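首页 > 本地 > 产业与采购

普洛斯霍姆职业培训中心机械臂采购先做仿真，再定预算

1月 文/马瓦尔·维比索诺 阅读时间：3分钟

普洛斯霍姆（Plostholm）职业培训中心想给装配车间添置机械臂，这件事在学员和老师们中间已经念叨了好一阵子，如今总算有了眉目。中心日前确认，首批打算买3台，供应商暂时在斯卡库拉（Skakura）和科瓦里克（Covarik）两家之间挑选，最后签哪一家，要等仿真试做的结果出来再说。

负责设备采购的安卡·霍多罗阿格一边给记者倒茶，一边慢慢讲起这里面的来龙去脉。她说，去年报上来的需求单足足列了26项，从底座、夹爪到备用电缆，样样都有人说离不开，可是钱就那么多，总得坐下来一项一项地商量。现在单子已经压到13项，夹爪和指尖配件单独列了一栏，维修和培训的费用也头一回写进了预算里，她觉得这样心里踏实多了。

车间老师贾拉·金吉倒是更惦记场地。机械臂进门以后，工作台要往里挪，过道也得重新画线，他盼着这些零碎的开销能早点定下来，别等设备到了门口才手忙脚乱。他还笑着说，学员们比他着急，课间总有人跑来问什么时候能上手。中心为此安排了400个课时的上机练习，分到各个班里，先在电脑上练，等设备装好了再到车间里接着学。

仿真试做由格奥尔基察·马诺莱带着学员完成，用的是内代尔库（Nedelcu）软件的教学版。采购组最想从中弄明白的，是臂展要买多长、指尖要配哪一种，这两样对报价的影响最大。试做里有一块立着的大木板，板面上凸出一个黄色边沿的方框，黑色机械臂从旁边伸过来，细长的指尖停在方框右上角旁边，还没有碰到。马诺莱说，像这样的姿态，短一号的臂够不够用，光看产品册子是看不出来的，他愿意多花几个晚上陪学员把两家的型号都摆进去比一比。比较结果会附在采购申请后面，一并交给中心主任拉萨·佩泰尔松斯签字。

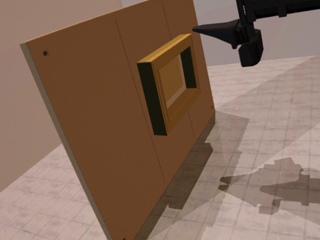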